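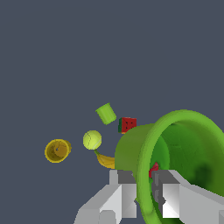 Right, evening all, and thanks for coming out to Curkanton for this. I'm going to talk about skylarks, and why I reckon they're the best reason to walk our prairie-ish bit of grassland before breakfast. First thing people get wrong is the nest. They look up, because that's where the singing is, and the nest is down on the ground in a little dip the hen has lined with grass. If you want the shape, look at the big green bowl on the screen and shrink it until it fits in your palm — then sink it level with the turf so you could walk straight past it. Most of us do.

(Pause. Ask who has heard one this year.)

Now the song. The male goes up singing and just keeps going! I timed one over the Tedesco field for 11 minutes, though my neck gave up before he did. He can be well up there, a tiny speck, and you'll lose him twice while you're telling somebody where to look.

(Play the recording. Turn it up, the back row couldn't hear last time.)

Where to go. Park at Clestance, take the path by the gate and stay on it, please, especially in May when there are eggs and chicks about. Dogs on leads. Corrado Barbieri has walked that loop with me for years and he says to stop at the third fence post and wait, so do that. He's usually right, annoyingly.

You'll get meadow pipits as well, which are slimmer and don't have the crest. Don't worry if you mix them up, I still do in bad light.

(Questions. Walk sign-up sheet is by the door, bring a pen.)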